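About Prevotham

Prevotham is a college football site for people who don't believe the number just because it's on the board. We read point spreads, poll rankings and preseason hype the way you'd read a used car ad. Sometimes the car is fine. We'd still like to see under the hood.

Pirmin Aigner started it one August after a ranking he trusted made a fool of him on the radio. Trinity Tillman and Mulugeta Woldegiorgis came on the next season, mostly to argue with him. There are 6 of us now, and we still can't agree on whether a bye week helps.

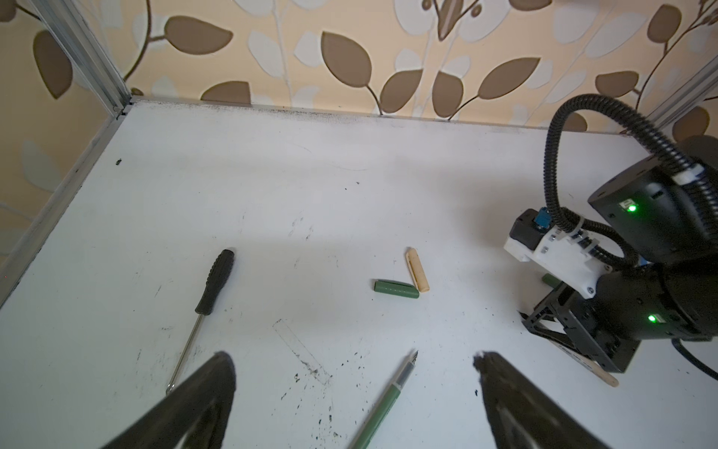
What we publish

Game previews, a weekly look at the totals, and the Juson Sheet, which lists every pick we've made and how it came out. The losing ones stay up. Jade Cropper checks the grading and doesn't take appeals.

You won't find "locks" or a paid tier with better guesses in it. If somebody had a system that good, why would they sell it to you?

What we don't know

Plenty. We went back through 1000 old previews and found 27 where we'd called a coach's seat hot and he got an extension. Locker room chemistry, momentum, "wanting it more": we'll print those once someone shows us how to measure them.

Corrections go to Blažena Brabec on the contact page. Bring a box score.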